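Fernmont Local Services Review: progress report to the Nygård Fund

Period covered: the second half of the grant, up to the end of February
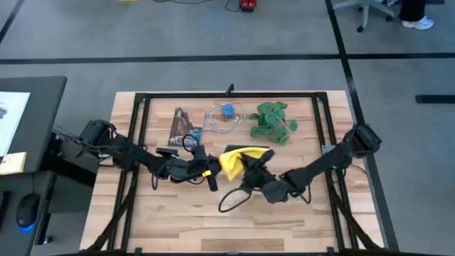 One of the parish clerks wrote to us in the week we began drafting this, and her letter has stayed on the desk ever since. She said that in all her time in the job she had never once been asked by the district what a form was for, only whether it had been filled in. She went on to say that she wasn't complaining, exactly, but that if your money did nothing else it might pay for somebody to ask.

We have been asking, and we are very glad to be able to tell you how it has gone. As you will remember from the application, the review looks at how everyday decisions are made in the Fernmont district offices: the dropped kerbs, the street trading permits, the hall bookings, the small grants to clubs. These are the matters that bring most residents into contact with their council, and they are handled under standing orders that have been added to many times and hardly ever trimmed.

What we have done

The largest piece of work has been the file reading. We set out to follow 300 applications from the day they arrived to the day an answer went out, and all 300 have now been read and logged. We are grateful to the records office for putting up with us (and for the use of their kettle, which was above and beyond). The files came from 9 parishes, chosen with the district's help so that the small upland ones were not left out, as they so often are.

Alongside this we sent a short questionnaire to district and parish staff, and 200 of them filled it in. We had hoped for a good response but not, I must admit, for the length of the answers. Several people attached extra pages. One enclosed a copy of a circular about carbon paper that is, as far as the district can tell us, still in force.

What we are finding

I would ask you to treat this part as early thinking, and the final report may put things differently. The clearest finding so far is about signatures. A permit for a single market stall passes through the parish, the area office and the licensing section, and then goes back to the area office for a second signature from the same post that gave the first. Staff know this perfectly well. Many told us they would happily drop the second signature, but the power to do so sits with the full council, and the matter has never found its way on to an agenda.

We have also noticed how much depends on who happens to be in post. In Grosar the parish office rings applicants when something is missing, and files there rarely go back and forth. Elsewhere the whole bundle is returned by post with a printed slip. Both ways are within the rules - the rules are silent on the point - and it has made us think harder about how far we should be recommending new rules at all. There is a good deal of sense in these offices already, and we would be sorry to write something that made it harder to use.

Promotion came up far more than we expected. Grades are still tied almost wholly to length of service, and younger staff in particular felt that trying something new carried a risk and brought no credit. We had not planned to cover this, but with your agreement we should like to give it a short chapter.

Where we are behind

The case-tracking work is running late. Pistent, the system the district bought to replace its paper registers, is in use at the area office but has not yet reached the parishes, so we can't compare the two as we had intended. We have spoken to the district and now expect to have figures from 2 parishes only. We would sooner tell you that plainly now than surprise you with a thin chapter later on.

The evening meetings for residents were also slower to fill than we had hoped. The one at Grosar was lively and went on until the hall had to be locked. The others were quiet, and we have moved the last of them to a Friday morning to fall in with the market.

Money

Spending is within the budget you approved. Travel has cost a little more than planned, the upland parishes being a long way from anywhere, and printing a little less. We are not asking for any further funds, though we would like your permission to move the printing underspend across to travel.

Next steps

Draft chapters on permits and on small grants will go to the district for checking first, then to you. We would very much welcome a visit from the Fund before the draft is settled, and the clerks have asked more than once whether somebody might come. Please let us know which mornings would suit, and whether you would prefer to start at the area office or out at Grosar.

With warm thanks for your patience and your continued support,

The Fernmont review team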